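Cludarness opens its back room for plate nights

01/04/2021

I went in for a coffee and came out with a job, so let me tell you about it before I forget the details. Cludarness, the little secondhand kitchen shop on Vovden Street, has opened its back room to anybody who wants to eat a cheap supper off somebody else's old dishes. They're calling them plate nights. The first one was last week and I stayed till closing!

Maarja Koppel has run the shop for 12 years, and her shelves have been getting out of hand for most of them. She finally did a stock check over the winter and came up with 792 plates, bowls and saucers, hardly any of them in full sets. People want sets, she told me. They come in looking for six of the same and go home with a butter dish.

So she put a couple of long tables in the back, got Kazlauskienė (the bakery on the corner, the one with the good rye) to send over soup and bread, and told everyone to pick a plate off the shelf on their way in. Supper costs 10 dollars. If you like your plate, you can wash it and take it home for two dollars more. I now own a gravy boat as well, which is a separate story and my husband would prefer I didn't tell it.

I liked how mixed up it all was. My neighbor had a big flowery thing that must have been meant for a turkey, and I ate my bread off a saucer. There was a long argument at our end of the table about whether you rinse before you stack or stack before you rinse – I'm a rinser, for the record – and that's more or less how I ended up with the job. Maarja heard me going on about it and put me on clearing.

It's nice work once you get going. Everything gets carried back on trays, scraps go off first, and then the plates are washed and left to drain before they go back on the shelves.
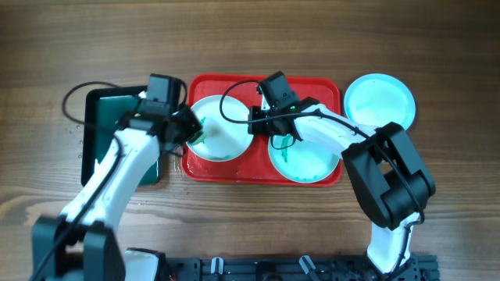 The only real hitch so far is hot water. The heater back there came from Clarov and it was bought for a shop with one sink and one person making tea, so by the second round of dishes you're waiting on it. Maarja is putting 200 dollars from the first suppers toward a bigger one and hopes to have it in by May. Until then we're boiling kettles, and if you have a spare one with a working lid she'd be glad to borrow it.

Plate nights are every Thursday from six until the soup is gone. You don't need to book, but come early if you want a chair with a back. The door is on the alley side, past the bike rack, and you have to push it pretty hard.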